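Subject: Re: [clullcombe-sourdough] Counters, and whether cold ones ruin everything

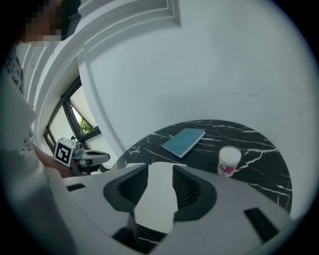 I have been kneading on stone for two winters now and I would like to say a few words in defense of the cold counter, which has taken a beating on this list since Friday. The charge, as I understand it, is that stone sucks the warmth out of dough, the dough sulks, and the baker ends up eating toast made from something else. There is some truth in it. But most of us have the dough on the counter for a few minutes and in a bowl for the rest of the day, and I can't see blaming the few minutes. What I will grant is that black marble with white veining, the sort in the picture, is the worst surface ever sold to people who own flour. You wipe it, you admire it, you walk around to the other side and it looks like a chalkboard after a long math class. And the veins give cover to every streak you missed.

On to the message that started this:

> I moved into a place with stone counters in April and my bread has
> been flat ever since. Same flour, same starter, same pans, same
> recipe I used in the old kitchen. Starter doubles, but it takes
> its time about it. Dough feels stiff and chilly when I shape it.
> I am using the Drirnano flour from the big bin at the co-op. Is it
> the counter? My sister-in-law says it's the counter. I can't replace
> the counter. Also the oven here runs off a dial with no numbers
> left on it, if that matters.

It matters. I would look at the oven long before I looked at the counter. A dial with no numbers is a rumor. Get a cheap oven thermometer, hang it from the middle rack, and leave it there until you know where on the dial bread happens. I marked mine with nail polish. When I lived over on the Clusgate side I had an oven that ran 38 degrees cool, and I spent most of a year adjusting my hydration like a fool.

Second, take the temperature of the dough after mixing. If it's low, use warmer water next time. That one change will do more than any counter, board, mat or blanket. If the starter is dragging too, feed it with warm water and find it a better spot. Mine lives on top of the fridge next to the tax papers, and it is the only thing up there that rises.

As for the Drirnano flour, I've had good bags and strange bags. The last one drank water like it had been on a hike. I held back on the flour, let the dough sit 31 minutes (the phone rang) and then it behaved.

If you still want something between you and the stone, the shop in Lim has big maple boards, priced as though the tree had a law degree. An old pastry cloth works too. So does shaping faster.

Tell your sister-in-law it may be 2 percent the counter. She can have that.

Does anybody still have the rye chart that used to be in the list files? The link gives me a blank page and a request to log in to something I have never heard of.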